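How do you actually get picked for a teatime quiz show?

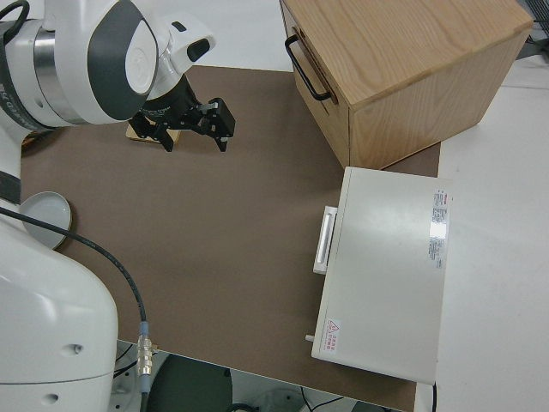 A small wooden block on the mat

Posted by Áine Madigan in TV and Radio > Quiz and game shows

Hi all! I have watched teatime quizzes since I was small enough to be sent out for shouting over the adults, and this June I finally filled in a form to be on one. It's the new one from Zanmont, four strangers on a team, buzzers, a cash pot that goes down when you dither. I love it to bits.

The form was long but fine. What I'm stuck on is the bit after. They've emailed to say I'm through to a phone chat and then possibly a video audition, and the email says "be yourself and come with stories". What stories?! I work in a school office and I keep two guinea pigs. I'm pretty good on geography, rivers especially, decent on pop music up to when I had kids, and hopeless at sport.

So, for anyone who has done one of these: do they test you properly on the phone? Is it general knowledge or is it all personality? And does it count against you if you've got a strong accent, as mine gets thicker the more nervous I am? I'd also love to know how long the filming day is, as I'd need to sort out school pick-up.

Thanks so much, I'm giddy about this.

Areeba Soomro
Replied at 9.40pm

Oh, congratulations! Getting the phone call is the hard part, so you've every right to be giddy. I've been on two (one daytime, one that went out so late my own mum fell asleep before my round) and I've auditioned for plenty more that went nowhere, so I'll tell you everything I can remember.

The phone chat: yes, there will be questions. On mine it was a quick run of general knowledge, read out fast, and they don't tell you if you were right. Don't stop to chew one over. If you don't know, say "pass" cheerfully and get on to the next. I got a question on cheese so badly wrong that I laughed out loud, and the researcher laughed too, and I still got through.

The stories: school office is brilliant! You must have seen everything. Lost teeth, PE kits left on buses, the parent who rings to ask if it's snowing at the school when they live across the road. Pick three and practise telling each one in under a minute to somebody who'll be blunt with you. They want to be able to hand the host a card with a line on it so that he can say "Now, Áine, I hear you once..." and off you go. The guinea pigs are worth a mention as well. What are they called? If the names are good, lead with the names.

Accent: please don't give it another thought. Both my teams had people from all over and the sound crew will ask you to repeat yourself if they need it. Slow down a touch on your answers and that's plenty.

Filming day: LONG. My first one, the car came at 7am and I was home after ten at night, and I was on camera for less than an hour of that. They film several episodes back to back, and if an earlier one overruns you all sit in the green room eating biscuits. Get someone to do pick-up and have a second person on standby. Take a book, flat shoes, and three tops with no stripes, no small checks and no logos. They'll choose which one you wear, and it'll be the one you like least.

Swotting: I'm a big fan of a notebook. I write down every question I get wrong at home and I was up to 3,281 the last time I numbered a page, which covers years, before you panic. Capitals, monarchs, kings of pop, the lot. For sport, learn the winners of the big tournaments for the last 5 years and leave it there. Your team mates will have it covered, there's always one.

Let us know how it goes, and tell us the air date!

Evby
Replied at 11.15pm

good luck!! i did the open auditions for a different one, the queue was massive, they said 400 people through the door that day. we did a written paper then stood up in groups and said a fun fact. mine was rubbish (i said i can whistle two notes at once and then i couldn't)

didn't get it but had a great day and made a mate in the queue, we do the pub quiz together now. only thing i'd say is read the rules about other shows, some of them won't have you if you've been on telly in the last year or so. and smile on the video one, i watched mine back and looked like i was waiting for the dentist

Áine Madigan
Replied at 7.20am

You are both stars, thank you! Areeba, the guinea pigs are Trifle and Sergeant, so I think I'm sorted there. My sister has said yes to pick-up and my neighbour is the standby. I've bought a notebook and I'm on number 157 already, nearly all of them football. Phone call is at four this afternoon and I've told the office I'm not to be disturbed unless something is on fire.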